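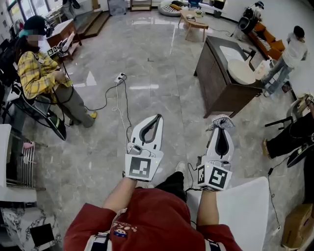

Stusivance issues corrective notice for Tima hand-held grippers after finger-position fault

Firmware update and replacement cable clips to be supplied to all registered users from June

Share 14 | Comments 3

Stusivance has issued a corrective notice for the Tima hand-held gripper following the discovery of a fault in the way the device reports the opening of its fingers. The fault can cause the recorded finger position to freeze while the fingers continue to move. In a smaller number of cases, the two grippers of a pair may record positions that are out of step with one another.

The notice applies to Tima units with main boards supplied by Moser and fitted in the first production run of 800 grippers. Units from later runs use a different connector and are not affected. Owners can identify an affected unit by the letter M at the end of the board code, shown on the set-up screen when the gripper is first connected.

No injuries have been reported. The Tima gripper is moved and closed by the operator's own hand and has no motor. The company has nevertheless classed the matter as a safety-related fault, as recordings made with the grippers are used to train robot arms that do have powered fingers. An arm trained on faulty recordings may close too early, too late or with more force than the task requires.

How the fault was found

The fault was first noted at the Pliditz test site, where recordings of household tasks are replayed on a fixed arm before release. During replay of a cloth-folding task, the arm closed its fingers above the cloth and did not open them again until the end of the run. The arm was halted by its force limit. The cloth was undamaged, but one finger pad on the arm was torn and had to be replaced.

Engineers at Pliditz first suspected the replay software. The same recording was run on a second arm with the same result. The raw data was then examined and showed that the finger reading from the right-hand gripper had stopped changing part of the way through the task, although the position of the gripper in the room continued to be tracked normally.

A review of 1,000 stored recordings followed. Of these, 53 contained at least one period in which the finger reading was frozen. The shortest of these periods lasted less than a second and would not have been visible to an operator watching the live display.

Cause

The fault has been traced to the point where the cable enters the gripper. When the cable is pulled sideways, one contact in the connector can lift for a moment. The board treats the lost signal as a valid reading and repeats the last known value. In the affected firmware, normal reading resumes only after the board has been restarted.

Sideways pull is most likely when both grippers are in use and their cables run across the floor to a shared power strip, or when an operator turns on the spot and the cables wrap around the legs. The fault was reproduced at Pliditz in both conditions. It could not be reproduced with the cable held slack at the wrist.

The difference in timing between left and right grippers has a separate cause. When one board restarts during a session, its clock begins again from zero and is not matched to the other until a new session is opened. The square markers on the front of the grippers are not involved in either fault, and position data taken from them remains usable.

Corrective action

Stusivance will supply the following free of charge:

– A firmware update that marks a lost finger signal as missing and sounds a tone on the set-up computer.
– A clip that holds the cable to the operator's wrist and takes the load off the connector.
– A checking tool that reads stored recordings and lists any in which the finger position is frozen for longer than 30 milliseconds while the gripper is moving.

Moser has changed the connector to a locking type. Grippers returned for service will have the new part fitted, whether or not they have shown the fault.

Advice to users

Until the update has been installed, users of affected units should:

– Restart both grippers and open a new session before each task.
– Leave enough slack for the operator to reach the full working area.
– Open and close the fingers fully at the end of each recording and confirm that both readings follow.
– Keep recordings made with affected units away from powered arms until they have been checked.

Recordings that fail the check need not be deleted. The position data may be kept, but the finger data should be treated as missing for the whole session – including the part before the freeze, where the timing between hands cannot be confirmed.

Stusivance has paused the release of new household recordings from Pliditz while the remaining stored data is checked. Release will resume in stages, starting with single-hand tasks. Two-hand tasks will follow when the updated grippers have completed a repeat of the original test series.

Requests for clips and service returns should be made through the Tima support page, quoting the board code of each gripper.

Related items

Tima support: how to find your board code
Moser to supply locking connectors for second Tima run
Pliditz test site extends replay checks to two-hand tasks
Stusivance updates guidance on cable layout for indoor recording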